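Put the Set Back in the Living Room

January 16, 2018

When I rented my first place in Trollport, the television was the one thing everyone in the building shared an opinion about. We watched the same 3 channels and argued over them on the stairs. Now each person in a home has a private screen, and I think we gave up too much for it.

The Tillar library asked its members in November how they watch. Of 445 who answered, 231 said alone, in a bedroom. That is more than half, in a town with very little else to do at night.

I don't miss the bad shows. I miss having to sit through somebody else's choice - my father's fishing program, mostly, for 18 years. It taught me patience, and a fair amount about bass.

A big set near the dining table still does the job. People wander in with a plate and stay.
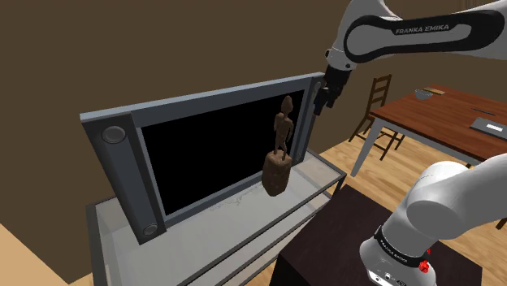

What I Would Change

Start with one evening a week. Phones go in a drawer, and whoever cooked picks the show. My neighbors on Kleinschmidt Street have done it since the fall, and they still complain about the picks.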